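Chapter 3
Inside the Desktop Computer: Parts and Their Places

In this chapter you will learn:
the names of the main parts in a desktop tower
how the parts are connected to the motherboard
how to store the parts safely when they are out of the case

Before you begin, read the safety rules on page 40. Shut down the computer, unplug the power cord, and touch bare metal on the case before you touch any part inside.

3.1 Opening the case

Many students are afraid of the first opening. There is no need for this. A desktop tower is made to be opened, and most of the parts can be removed and put back many times. Lay the tower on its side, so that the motherboard is flat and you look down on it. In this position the memory modules can be pressed straight down and small screws do not fall so easily behind the board.

The motherboard is the large printed board to which all other parts are joined. The processor sits in a socket on it. The memory modules stand in long, narrow slots. The power supply changes the current from the wall into the lower voltages which the parts need, and the drives are kept in bays of their own.

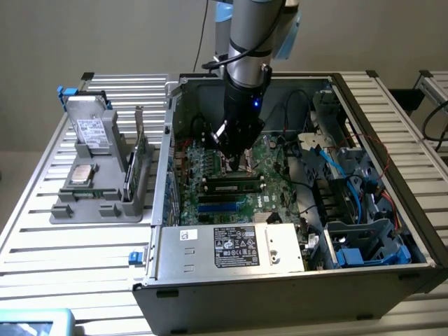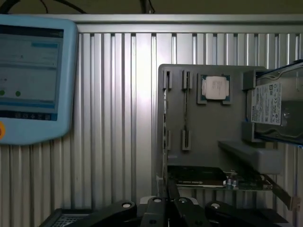 Computer parts kept upright in a gray holder, with a processor in its own recess.

Department of Computer Service and Repair, Gatell Technical College

3.2 A place for every part

A part which lies freely on the table can be scratched, or it can fall. For this reason we use a holder during all the exercises of this book. In the first picture the holder is on the table to the left of the open tower. A hard drive stands in it with the label in view, so the model can be read without lifting the drive. Look also at the blue plastic handles and clips by the drive bays of the tower. Colored plastic like this often marks a piece that is meant to be moved by hand.

The processor must be held only by its edges. Never put your fingers on the contacts.

Words to know
chassis: the metal body of the computer
heat spreader: the metal cover on top of a processor
bay: the space where a drive is mounted

Exercise 3.1 begins on page 57. You will work in groups of 2.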